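The Two-Board Shelf

Dima Abu Hammour rents a narrow shopfront on Lerley Street and sells small storage for small rooms. She has 380 square feet, and most of it is given over to wire, mesh and baskets. On a slow morning she will tell you which of these earn their place and which get returned in December.

Her steady seller is a tabletop shelf in black wire mesh with two light wooden boards, one on top and one at the bottom. She buys it flat from a supplier called Clotard and charges $32. It has an open front and grid panels on the other three sides.

"People want drawers until they live with drawers," she says. "Then they want to see what they own."

Parents buy it for play kitchens. The usual plan is dishes on top and food below, and it holds up for a week or so. After that the food ends up in whatever container has a handle, and the handled container ends up in front of the shelf. Abu Hammour has stopped arguing with this. She now tells customers to pick the basket first and leave table space for it.

Plastic is her choice for toy food. Wicker snags sleeves and holds crumbs - real ones, from real crackers. A basket with holes in the walls can be rinsed in the sink and shaken out.

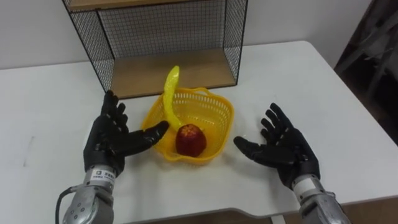
Size matters more than color. A deep basket turns into a bin, and the bottom layer is forgotten. A shallow one gets carried from room to room and comes back with a sock in it. She likes one low enough that a banana sticks up over the rim, so a child can grab it without tipping everything out.

The shelf does have limits. Small pieces roll out of the open front, and she sells a strip of felt for $5 that slows them down. Avram, the other brand she carries, makes a version with a lip, but the boards are darker and it sells poorly.

She is waiting on a wider model from Drastgate. The shop has ordered 200.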